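The House Rules

I wrote the laundry rules for the Plundevow cell in February, mostly because Florian Pichler kept changing his mind. Rule one – the basket stays put. Rule two – both arms get out of each other's way before anybody reaches for a towel.

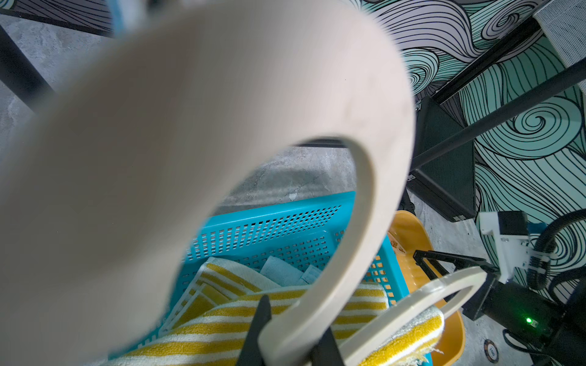

Keisha Park read them over my shoulder and laughed. "You forgot manners," she said. So I added rule three, always let the other arm finish, and she made me print it in bigger type!

By run 167 I was talking to the arms like cousins at a cookout. Left one's pushy, I swear. Keisha caught me apologizing to it and wrote that down as rule four – no apologizing during a run.

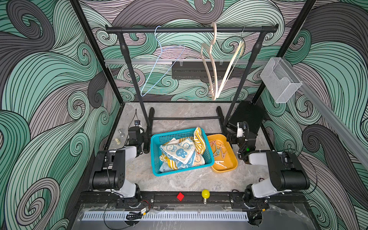
Rule Five

Florian wanted hangers checked before every start, so that went in too. I signed the sheet, he signed it, and Keisha signed for the left arm.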